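Home | Robots | Space | Animals | Make It | Ask Us

Meet Akska, the practice kitchen that lives inside a computer 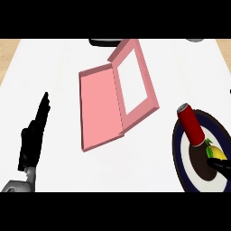
A lemon, a red can and a pink box on the Akska practice table. The robot's right hand is over by the lemon.

Have you ever tried to pack a lunch box while half asleep? You pick up a thing, you find the box, you put the thing in, and you hardly think about it at all. For a robot, though, every bit of that has to be learned, and learning takes a great many tries – and a great many dropped lemons!

So a small company called Skoden makes a kit named Akska. It has a table, dishes, food and a robot with two hands, and every piece of it is drawn by a computer. Grown-ups call this a simulation, and you can think of it as a video game where the robot is the player. If a can rolls off the table in there, nobody has to get down on their knees and look for it under the stove.

The kit comes with 29 little jobs. Some are about picking things up from a plate, and some are about boxes with lids. Look at the pink box in the middle of the table, for instance. It's lying wide open, and the lid has a window in it. A box that is turned at a slant like that is harder for a robot than one that sits nice and straight, so the kit turns things every which way to keep the robot on its toes (if it had any toes).

Lemons are tricky too. They're round in the middle and pointy at the ends, and a robot's fingers have to close just enough to hold on. Soo-ah Kwon, who wrote many of the jobs, told us she let her robot try one of them 200 times before she was happy with it, and then she went and had a very long lunch.

Can you use Akska at school? Yes, if your school has a fairly new computer and a teacher who likes to tinker. Skoden lends the kit to classes for 20 days, and 2 children can share one screen, taking turns to choose the next job. We would have liked a few more foods to play with – a banana, please! – but Skoden says new ones are coming in January.

Filed under: Robots > Kits and Gadgets > Ages 8 and up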